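## 4. Fitting and Caring for the Dallar Table Cover

This section applies to the Dallar cover in all sizes. It should be read by the person responsible for the room before the cover is first used.

### 4.1 Before fitting

1. Clear the table and wipe it with a damp cloth. Allow the surface to dry fully.
2. Check the edges for splinters or raised screws. The Moro underlay must be used on any table with a rough edge.
3. Unfold the cover and leave it flat for 120 minutes.

**Note:** Fold lines from packing are normal. They will ease after the first wash.

### 4.2 Fitting

1. Lay the cover over the table with the sewn label facing down.
2. Match the centre mark on each short side to the middle of the table.
3. Smooth the cloth outwards from the centre, using the flat of the hand.
4. Fix the clips supplied, starting at the corners. The largest size takes 11 clips.
5. Check that the cloth clears the floor on every side.

**Caution:** Do not fit clips where they may catch on chair arms or clothing.

### 4.3 Washing

1. Remove all clips and shake the cover outdoors.
2. Treat marks with plain soap and cool water. Do not use bleach.
3. Wash at low heat with other white items only.
4. Hang to dry. Do not tumble dry.
5. Iron on the reverse while slightly damp. Printed covers must not be ironed on the printed side.

**Caution:** Keep inks, printed card and candles away from a damp cover. Colour may pass into the cloth and cannot always be removed.

### 4.4 Everyday use

White cloths on tables in use:

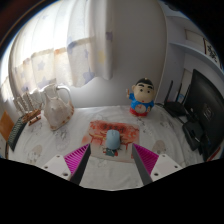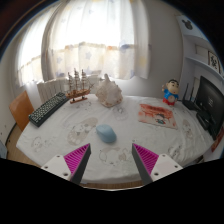
Covers in daily use should be changed weekly and inspected for worn seams each July. A cover with a tear longer than a clip must be withdrawn.

Replacement clips are ordered under part number 3401 from the Grarkdale stores. Requests for non-standard sizes should be sent in writing to Reginald Calloway at the same address, giving the length, width and height of the table.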